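# Syncing several handheld grippers before you record anything

I've had a few emails asking how we line up the recordings in the Woltia work, where more than one person carries a gripper at the same time. The paper gives it two sentences, so I'll go through the way I do it (it's a bit fiddly the first time, then you'll do it half asleep).

You'll want Grukine installed, the desktop version, and a fresh folder for the session. Charge everything overnight. I mean everything, headsets included!

## 1. Start all the recordings first

Get every gripper recording before anybody does anything clever. I used to start them one by one while people were already moving about, and then spent my evenings trimming clips by hand. Now I wait until I've heard a "yes" from each person and only then carry on.

## 2. Do the meet-up

Stand close enough that each gripper gets a decent look at the others. Hold yours up at chest height, with the marker turned towards your neighbour, and keep it still for a slow count of 12. Then open and close the jaws twice, sharply. That snap is what we match on later, and a lazy squeeze gives you a mushy curve that's no use to anyone.
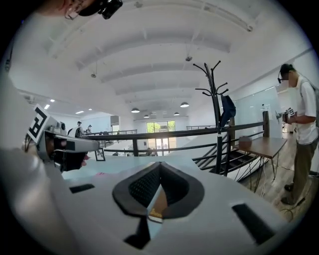

Once you've done the snap, swap places and do it again from the other side. The second go feels like a waste of time, but it gives the solver another angle on the markers, and in our tests it helped far more than buying better lenses did (sorry, lenses).

## 3. Let Grukine find the offset

Drop the clips into the session folder and run:

`grukine align --session kindimberg --snap 2`

Kindimberg is just what we called our test set: 194 sessions, 1,574 clips. Use your own name, obviously. You'll get one offset per gripper in milliseconds. If one of them is wildly bigger than the rest, look at that clip before you do anything else, as it usually started late.

## 4. Check it by eye

Open two clips side by side and step through the snap. The jaws should shut on the same frame, or one apart. Two apart I can live with for walking about, but I bin it for handovers.

With the double meet-up we kept up to 554 more clips than with the single one, using the Doucet filter on its default settings. I haven't tried it with the strict settings yet, so if you get there before me, please send me your offsets file and the log.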